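SKIKMONT RESIDENTS' HOUSE
Furnishings and Rooms Sub-group
Minutes of the meeting held in May, 4.00 p.m., ground floor meeting room

In the chair: Jeanine Verschueren
Present: members of the sub-group as per the signed attendance sheet; the house manager; one representative of Claeys (furniture supply)
Apologies: received from the finance office

1. Minutes of the previous meeting

The minutes were agreed as a correct record, subject to one amendment. Under item 6, "wardrobe rails" should read "curtain rails". The Chair signed the amended copy.

2. Matters arising

2.1 Curtain rails. The outstanding brackets had been delivered and fitted on the upper corridor. Two rooms on the garden side remained to be done. The house manager would report when these were finished.

2.2 Paint. It was noted that the colour agreed for the corridor doors was no longer stocked. The nearest match was considered acceptable. Doors already painted would be left as they were until the next full redecoration.

3. Bedroom tables

3.1 The house manager introduced the paper circulated beforehand. The long table with the pale green top had been placed alongside the bed in the sample bedroom, so that members could judge the space left between the two. Members had visited the room before the meeting.

3.2 It was generally felt that the table was a good length for reading and writing but took up a good deal of the floor. One member considered that it would be better under the window. Another pointed out that the radiator would then be covered, and the suggestion was not pursued.

3.3 The colour of the top was discussed. The pale green was preferred to the white offered in the first quotation and was thought to go well enough with the white bed base and the light blue sheet. A member asked that it be recorded that she would have preferred a wood finish.

Sample bedroom, table with green top and dark metal legs:
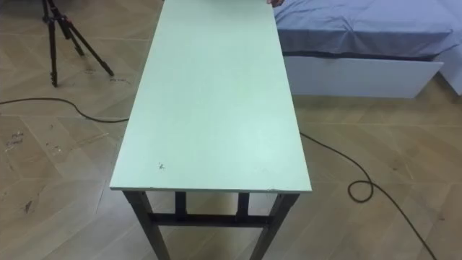
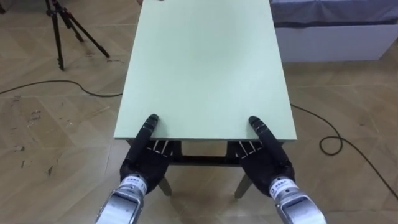

3.4 The Claeys representative confirmed that the top could be ordered separately should a replacement be needed. The price quoted was 183 euros per table, including delivery to the ground floor. Carriage to the upper floor would be charged in addition. The Chair asked for that charge to be put in writing before any order was signed.

3.5 On cleaning, the domestic supervisor asked whether the ordinary surface cleaner could be used on the tops. The supplier advised a damp cloth and a mild soap, and undertook to send a care sheet. Abrasive pads should be avoided. The supervisor would amend the room cleaning card once the sheet had been received.

3.6 There was some discussion of the floor. The house manager asked that tables be lifted by two people when moved, and that felt pads be fitted to the legs on delivery. Agreed.

3.7 RESOLVED: that 17 tables be ordered for the upper floor in the pale green, subject to written confirmation of the carriage charge. The ground floor would be considered when the budget for the coming year was known.

4. Bed linen

4.1 The quotation from Porkora for 40 fitted sheets was considered. The price was in line with the last order. Members asked whether the deeper size could be supplied, as complaints had been received of corners coming away from the newer mattresses. The house manager would enquire.

4.2 It was agreed that worn sheets should be set aside for use as dust covers during decorating and not put back into the linen cupboard.

5. Storage

The Jonarus shelving in the basement store was reported to be full. Items without a room label would be listed and the list displayed by the lift for four weeks. Anything unclaimed after that time would be offered to residents and then disposed of. A member asked that lamps be tested before being offered. Agreed.

6. Any other business

6.1 The lock on the laundry room door was again reported as stiff. To be passed to maintenance.

6.2 A request for a second coat stand in the entrance hall was declined for the present on grounds of space.

7. Actions

House manager: curtain rails, garden side; enquiry to Porkora on sheet depth; list of unlabelled items in the basement store; laundry room lock.
Claeys: carriage charge in writing; care sheet for table tops.
Domestic supervisor: room cleaning card.
Chair: signature of table order on receipt of the carriage charge.

The date of the next meeting would be notified by the office. The meeting closed at 5.40 p.m.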